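Play food and the black table
May 23, 2019

Spent most of today on the play food, which I've been promising to do for ages. The crate had got to the state where you put your hand in for a tomato and came out with half an egg and somebody's biro, so I tipped the lot on to the side bench and started again.

First job was washing. Washing-up liquid, warm water, old toothbrush for the seams. The Faltura pieces come up lovely - they have a closed seam so no water gets in. The older ones from the Lo Presti box are another story. They have a tiny hole underneath and they drink the water, then dribble it out for the rest of the afternoon on whatever you've put them on. I stood those hole-down on kitchen roll over by the radiator and they were still weeping at four o'clock. Next time: damp cloth only for the Lo Presti ones! I've written it on the lid of the box in marker as well because I know I'll forget.

Two pieces binned, a split lemon and a thing that might have been a prawn. I did try gluing the lemon but the glue stayed tacky and picked up fluff, and a hairy lemon is no use to anyone.

Then the question of what goes on the table for the dinner layout. I'd been wanting to get away from the white crockery, which I find glaring on the black top, and try the softer colours. My feeling is that the food ought to be the brightest thing out there and everything else should sit back a bit. 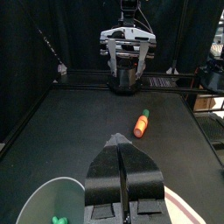 Colours first, then. I tried things out on the bench under the desk lamp before settling on anything, and the desk lamp is a liar, it makes every green look like pea soup. Under the proper lights it's much kinder. The grey-green bowl is so quiet that the bright green bit inside it really sings out, and the carrot lying over on its side on the black is the best thing of the lot, orange at full blast with its green top still on. I'd put that carrot in every layout if I were allowed. The reddish-pink stripe on the white is fine too, more cheerful than I'd expected, though I wouldn't want a second striped thing fighting with it.

The carrot does have one bad habit, and that's rolling. It's the shape, a short round thing on a smooth top. On the bench I gave it the smallest nudge and it was off under the bandsaw. I thought about filing a flat on it and then felt mean. A dot of museum putty did the trick on the bench, but putty leaves a greasy print on black and then you're polishing, so I think the answer is just to put it down carefully and not lean on the table.

Table top itself: light specks. I wiped it with the blue cloth and the blue cloth made more specks than it took away. The Jason microfibre is better, used dry, going one way only. Please don't use the yellow spray on it, it goes streaky and I can see the streaks whenever I stand at the window end. If something sticky gets on there, a drop of water on the Jason cloth and then straight over with a dry one.

While I was at it I had a go at the curtain with the clothes brush. Top to bottom, folds opened out by hand as you go. It's heavier than you think and my shoulder is complaining. There was a surprising amount of sawdust down at the hem, so I'd say we want to do it every few weeks, and certainly again before the August open afternoon. The folds look good when they hang soft, so don't go pinning it flat. I did that once with bulldog clips and it looked like a bin bag.

Paler patches on it where the light falls. I went over one twice with the brush before it dawned on me that it was light and not dust.

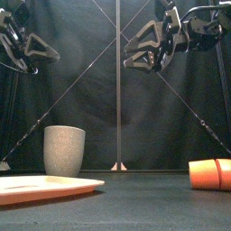
A pencilled note has turned up under my list on the board, asking whether we couldn't use a matt black cloth over the table as well and be done with all the polishing, and pointing out that the carrot wouldn't roll on cloth either. Fair point on the carrot! I'm against it all the same. Cloth rucks up, bowls tip on it, and crumbs of whatever we had for lunch get into it and stay there. But I'll cut a piece from the old roll and try it on the side bench, where it can't do any harm, and write down how it goes.

Ordering. The Sorneck list came, all 1,703 lines of it, and not in any order I can follow (cucumbers next to clothes pegs, that sort of thing). I went through with a highlighter over my tea. What I'd like:

Lemon, to replace the split one
Bread roll, the plain sort, no painted seeds
Soft-coloured bowls, 5 if they'll do us a price
Pear, if it stands up on its own

No more eggs. We have plenty of eggs.

Their sizes are given by the box and not by the piece, so somebody needs to ring before we commit to the bowls. I make it about £2 a bowl but that's me guessing from the outer carton price. Anything much wider than the grey-green one will crowd the table, so do ask for the width across the rim.

Storage for now: Faltura pieces in the clear tub, Lo Presti pieces in their own box once they've stopped dripping, odd bits in the biscuit tin. Bowls nested with a sheet of kitchen roll between each. The crate is going back to the timber store, and the biro is on the windowsill if it's yours.

Still to do: label the clear tub, brush the bottom of the curtain again, find the lid for the biscuit tin.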